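4 min read

A thread on how we are planning the arm purchase for the Bovton kitchen lab. Mostly money and lead times. Some opinions on grippers near the end.

Background for anyone new: Bovton is the test kitchen side of the business. The job is counter clearing and utensil sorting between recipe trials. At present a person does it, between other things, and it holds up the next trial.

The approved figure covers one arm, one gripper, mounting, guarding and integration. It doesn't cover a second gripper. I asked. I will be asking again at the end of this thread.

First lesson from the quotes: the arm is the easy line. Three suppliers, three prices, all within a range I can defend to finance. Everything bolted to either end of the arm is where the quotes stop agreeing.

Dedness quoted arm and controller as one line, with cabling "as required". Moriarty split every item out, down to the cable clips. Guess which one took less time to check.

If a quote says "as required", write back and ask who decides. We did. The answer added a line for a longer umbilical and another for strain relief, and the price was no longer the lowest.

Payload. People size for the heaviest item on the counter and forget the gripper weighs something too. Gripper, adaptor plate, any force sensor, cable drag: all of it comes off the payload before you lift so much as a mug.

Then derate again for reach. Payload at full stretch is what matters on an L-shaped counter, as the far leg is always further away than the drawing suggests. Ask for the load diagram. The headline number on the datasheet is for a pose you won't be using.

We are doing the reach study in simulation before any deposit is paid. Niamh Mac Giolla built the counter model over a Sunday and has been moving the base position ever since.

The simulation licence went in the budget as its own line, 4 seats for 13 weeks. It got challenged. The argument that worked was the cost of moving a floor mount once the concrete has been drilled.
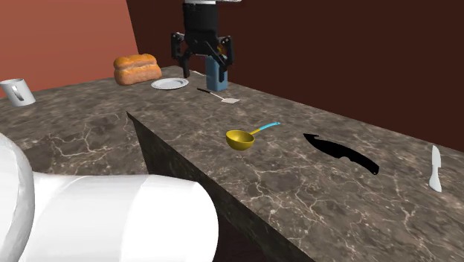 Base position is the decision with the longest tail. Put it in the inner corner and you reach both legs, but the arm's own links get in the way of the near worktop and of any fixed camera looking across it. Put it at the end and you lose the far leg.

Overhead mounting fixes much of that and costs a steel frame. The frame needs a structural sign-off. The sign-off needs someone to visit. Allow more time for the visit than for the steel.

Gripper stroke next. A parallel jaw with a short stroke is cheaper and stiffer, and it is fine for boxes. Cartons, tubs, anything upright with flat sides. Most of the demos you will be shown are of precisely this.

Flat utensils are the expensive part. A spatula or a knife lying on a hard worktop gives the fingertips very little to get under. You either need thin tips with some compliance or you need to get the handle off the surface first.

So test with your own objects. Moriarty let us send a crate of ours. Dedness offered a video of theirs. Desine said yes to the crate, then no, then yes with a handling fee.

What went in the crate: mugs, plates, ladles, spatulas, a couple of plastic knives, a bread loaf for squash testing. Mathis Carré wrote the pass criteria before it left the building. Do this in that order. Criteria written after you have seen the results are worth very little.

His criteria fit on one page. Object, starting pose, number of attempts, what counts as a drop, what counts as damage. The bread has its own paragraph.

Fingertips are consumables. Budget them as consumables. Our first draft had one set in the capital line and nothing in running costs, which would have lasted until the first time someone drove the gripper into the worktop.

Price for a spare set of tips from the supplier we are leaning towards: £847. For that money I would want a hardness spec and a drawing. We got the drawing.

Alternative is to machine the tip blanks in house. Cheaper per set, but check the warranty wording. Two of the three suppliers are relaxed about third-party tips. The other wants to approve the geometry, in writing, with a form.

Worktop finish. Not an equipment line, so it fell between two budgets. Polished stone or anything with strong veining can be awkward for depth cameras and for segmentation, particularly with dark tools on a dark surface. We model the patterned version on purpose. If the vision copes with that it should cope with plain.

If it doesn't cope, the options are better lighting, a different camera or a different worktop. In cost order those are not where you would expect. Get a price for lighting before you let anyone start on cameras.

Cameras: we have allowed for 3. One on the wrist, two fixed. The fixed pair exists because the arm will block one of them in a good share of poses. The reach study gives you these occlusions for nothing, so save the views while you are in there.

Guarding. We wanted to run without a fence. That means a risk assessment with the tool fitted and the real objects in it, knives included. "Collaborative arm" on the brochure does not settle the matter when the thing is holding a blade.

Current position is an area scanner and reduced speed when someone is inside the zone. The cycle time goes up. Put the slower cycle time in the business case, as it is the one you will get during working hours.

Running costs, in the order finance asked about them: service contract, tips, calibration visits, software renewal, electricity. Electricity took up most of the meeting and is the smallest of the lot.

On software renewal, ask what happens when you stop paying. With one supplier the arm keeps running and you lose updates. With another you lose remote support and the path planner drops back to the basic one. Both are survivable, but you want to read it in the quote and not in year two.

Service contract: check where the engineer is based and whether travel is included. Moriarty include it. Desine charge it per visit, and their cheaper contract isn't cheaper after the second call-out.

Lead times as quoted in March: arm shortest, gripper longer, adaptor plate longest. The adaptor plate is a disc of aluminium with holes in it. We are making our own.

Training. Two people minimum, from the start. Niamh is one. The other is whoever loses the argument on Thursday's call. One trained person means the arm stops when that person is on leave.

Contingency: I put it in as a visible line. Some people hide it inside integration. Hidden contingency gets spent by the integrator — visible contingency at least gets argued over by us.

Where we have got to: Moriarty for arm and controller, subject to crate results. Gripper still open between the short-stroke parallel jaw and a jointed-finger version with a wider opening. Frame on hold until Niamh has finished with base position.

If the short-stroke one fails on the flat tools, the choice is the wider gripper for everything or a tool changer plus two grippers. The tool changer eats payload again, so it sends you back to the load diagram, and possibly to the next arm up.

Which is why the second gripper should have been in the original figure. I have redone the request with the tool changer priced in. Mathis has it for checking.

Will post the crate results against the criteria sheet when they are back, drops and all. Questions about quotes welcome. I can't share the full price sheets, so please don't ask for those.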